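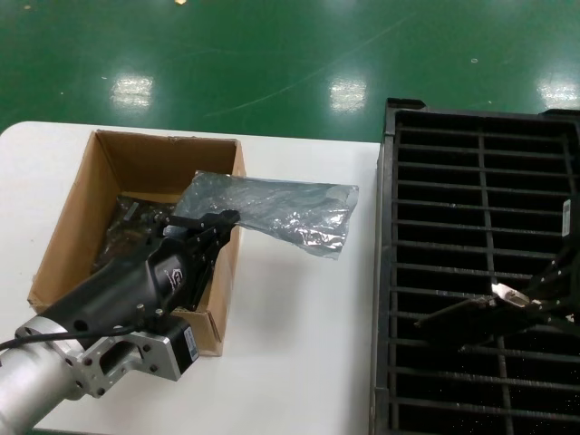
Ciltis gripper kit, anyone running one for unpacking?

Posted in: Arms, Grippers & End Effectors
Started by flangeface, 2018-01-12

flangeface wrote:
Looking for opinions on the Ciltis parallel gripper kit before I say something nice about it in front of my boss. We've had ours on the arm for 5 weeks. The job is returns: open carton, bag comes out, bag goes in the crate, next carton. The pic up top is ours at it, fingers on the bag and the bag coming over the side of the box.

Good so far: it bolts up without drama, the stepper holds position, and the fingers close straight. Bad so far: the manual, which was translated by somebody with a grudge. Also the price of spare finger pads, which I will leave out of this post as there may be children reading.

What I want to know is whether anyone has put serious cycles on one. The brochure promises a lot and the brochure also has a stock photo of a man in a hard hat pointing at a laptop.

torque_of_the_town wrote:
We ran two of them through July. 4,000 cycles on the first before the pads went shiny and started dropping things. The second is still fine, possibly out of spite.

For bags I'd look at suction first. Fingers on thin plastic is a coin toss.

Jin-sol Yeom wrote:
Suction on a crumpled bag? Have you tried it? I have. The cup finds a wrinkle, hisses at you, and picks up nothing. Flat sealed mailers, sure, suction all day. Anything scrunched up like the one in that picture, give me fingers.

torque_of_the_town wrote:
Bellows cups. Big soft ones. Works for us.

Jin-sol Yeom wrote:
On what?

torque_of_the_town wrote:
Flat sealed mailers.

Jin-sol Yeom wrote:
Thank you.

L. Stoica wrote:
I sell the Mernier gripper so weigh this accordingly. The thing I'd worry about in flangeface's setup is how the pick ends. Once that bag is over the rim, it's draped across a cardboard edge that's already a bit torn. Do that all shift and you'll catch a bag on the edge and drag the whole carton with it. Lift higher before you move sideways. That advice is free and applies to every gripper, including the ones I get commission on.

flangeface wrote:
We've dragged a carton. We've dragged several. One of them made it all the way to the crate, which I suppose counts as a very thorough pick.

I'd raise the lift but the Ciltis software caps the approach height in the "Easy" mode, and "Expert" mode is a separate license. 300 a year.

tamara_n wrote:
It's not a separate license anymore. Update the controller and Expert shows up in the menu. They didn't announce it. I found it while looking for the language setting.

Aurel Munteanu wrote:
Careful with that update. It reset our grip force to the factory value, and the factory value seems to have been chosen by someone who crushes walnuts for a living. Write your numbers down first. We went through a tray of connectors before anyone noticed.

tamara_n wrote:
Mine kept its settings. Did you update over USB or network?

Aurel Munteanu wrote:
USB.

tamara_n wrote:
Network here. Might be that.

dullbit wrote:
Am I the only one who thinks this is a lot of money to take a bag out of a box? I can do it with my hand.

L. Stoica wrote:
What do you charge?

dullbit wrote:
More than the gripper, fair point.

Iulian Anghel wrote:
Back to the pads. Don't buy theirs. Cut your own from silicone sheet, 40 shore, and glue them on. They grip plastic film better than the originals and when they wear out you peel them off and swear at a much smaller invoice. I tried the Prukier stick-on ones too and they came off on the first warm afternoon.

torque_of_the_town wrote:
Seconding silicone. Disagree on the Prukier pads, mine have been fine, but you have to degrease the fingers properly.

Iulian Anghel wrote:
I degreased.

torque_of_the_town wrote:
I said properly.

flangeface wrote:
OK. Writing down the force values, doing the update over the network, raising the lift, and ordering silicone. Will report back on the cartons. Does anyone know if the glue has to be anything special or is contact adhesive good enough?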